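Vavetar Printed Calibration Mats – Coded Checkerboard Series

Product code: VM-1519
Category: Flat targets and measuring surfaces
Page last revised: October 21, 2024

Overview

The VM-1519 is a large-format flat target for setting up and checking cameras over a work table. The pattern combines a plain checkerboard with a coded marker in every white square. Software that reads the markers can identify each corner on its own, so the mat gives usable points even when part of it is out of view or covered.

The mat is supplied as a single printed sheet. It lies flat under its own weight on any level, clean surface and does not need to be taped down for normal use. For work where the sheet must not shift, order the Tapsell edge clamps listed under Accessories.

Pattern

Layout: alternating black and white squares, full coverage
Square size: 28 mm
Marker position: centered in each white square
Marker type: black border with white-on-black code
Border: none; the pattern runs to the trimmed edge
Ink: matte black, pigment based

Squares at the trimmed edge may be partial. Most detection software skips partial squares without any setting being changed. If yours does not, enter the count of full rows and columns from the data sheet packed with the mat.

Material

The base is a woven polyester sheet with a coated print face and a rubber back. The face is matte under normal room lighting. Direct light at a low angle will still raise the gray level of the black squares, and overhead lamps should be moved or diffused if corner detection drops out in one area.

Thickness: 2 mm
Sheet size: 1519 mm x 980 mm
Weight: 3.4 kg
Working temperature: 10 to 35 °C
Print accuracy: ±0.2 mm over the full length, measured at 20 °C

The sheet grows and shrinks slightly with temperature and humidity. Leave it unrolled in the room for 12 hours before measuring from it. For work that calls for better than 0.2 mm, use the Irkow glass-backed plates instead. Those plates are smaller, heavier and sold one size at a time.

Unrolling and storage

Mats ship rolled face out on a 90 mm core. Unroll with the print side up and let the ends relax. A slight curl at the short edges is normal on the first day. Do not use heat to flatten the sheet.

Store on the core or flat. Do not fold. A fold line will not come out and affects every square it crosses. Keep the plastic end caps – they are needed if the mat is returned for a print check.

Cleaning

Wipe with a damp, lint-free cloth. Mild dish soap is safe on the coated face. Do not use acetone, thinner or abrasive pads. Pencil can be removed with a white eraser. Permanent marker cannot be removed without damage to the coating.
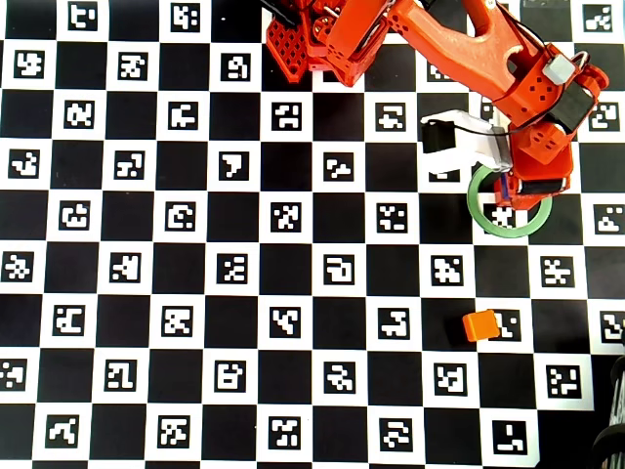

Coded checkerboard mat, marker in every white square.

Accessories

Tapsell edge clamps, set of four, for table tops up to 27 mm thick
Tapsell corner weights, pair, 527 g each
Spare storage core with end caps
Stellix pattern file, PDF and SVG, supplied by download with each mat

The Stellix file holds the marker numbers in reading order from the top left. A printed copy made on an office printer is fine for testing software but should not be used for measurement.

Ordering

Standard mats ship within five working days. Custom square sizes from 15 mm to 60 mm are made to order and cannot be returned unless the print is out of tolerance. Orders placed in June may take an extra week due to the yearly service of the printing line.

Each mat is checked at nine points before packing, and the readings are written on the data sheet. Quote the sheet number when asking about a mat you already own.

Related items: VM-980 half-size mat; Irkow glass-backed plates; Tapsell clamps and weights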